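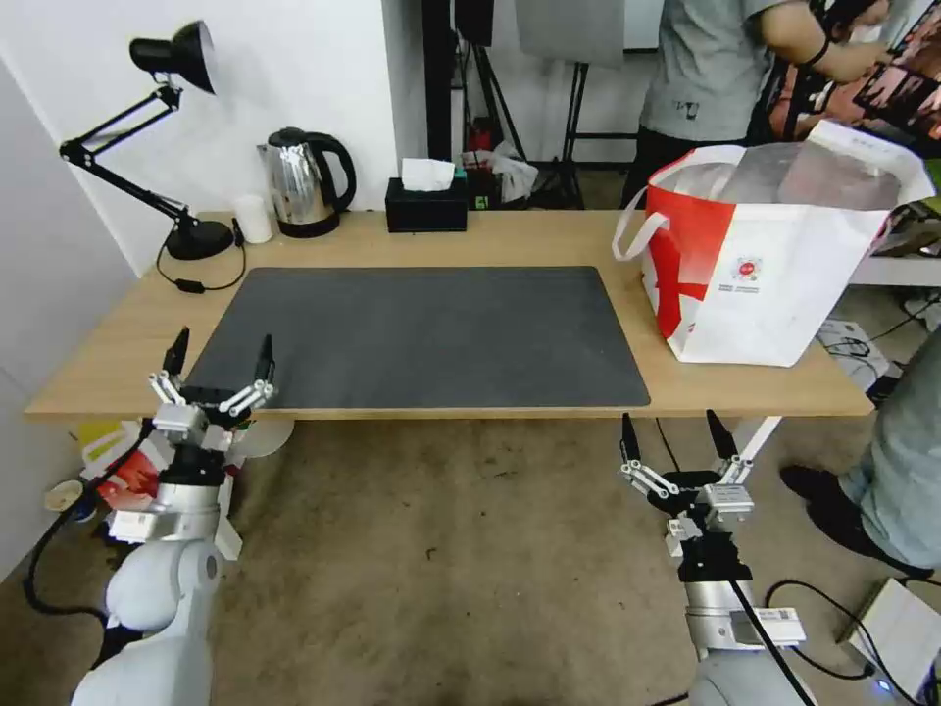
Rodica Neagu still gets in before seven, as she has for 13 years, and she still puts her lunch on the same shelf beside the same window. What has changed at Ternach is nearly everything she does between then and lunch. She used to stand at the returns bench, opening parcels of small household goods, checking what was inside and sorting the lot into bins for resale, repair or scrap. On a heavy day in January, when the holiday presents come home again, the crew would get through 800 items and her wrists would let her know about it all evening.

These days she spends much of the morning teaching. Her pupils are a pair of arms the company calls Pisar, and she'll happily tell you they are slow learners. "My granddaughter picked up a cup properly before she could walk," she says. "But she had us all clapping for her, I suppose!"

The idea came from Ovidiu Costache, who runs the floor and who had been fretting for years over how hard it was to keep anyone on returns. People would come in keen, stay through one winter and then ask to be moved to dispatch, where at least you could sit down. He had seen a bigger system, the Fakir, at a warehouse in Grerska, and came home thinking it was far too much machine for a place his size (and far too much money). Two arms and a table seemed more like it.

It wasn't an easy sell. There was a long meeting in the lunchroom, with a good deal of colour in the language, and the question everyone wanted answered was whose job would go. Costache promised in writing that no one on the bench would lose hours in the first year, and so far he has kept to it. Some of the crew have moved into repairs, a trade they'd been asking to learn for ages. Others, like Neagu, run practice sessions, setting out ordinary things for the arms to handle and keeping notes on what gives them trouble.

Not everybody is pleased. The repair bench pays a little more, but the practice work doesn't, and Neagu thinks it should. "If I'm the teacher, pay me like the teacher," she says, and Costache, to his credit, doesn't argue the point when I bring it to him. He says it's on his desk. She says it has been on his desk a good while.

There are smaller losses too. The old bench was a chatty place, four people elbow to elbow with the radio going, and you could hear all about a wedding or a bad knee without ever looking up from your parcel. Now the crew is spread over three rooms, and they've taken to stretching out the morning tea break to make up for it. Costache has noticed, and he brings the biscuits.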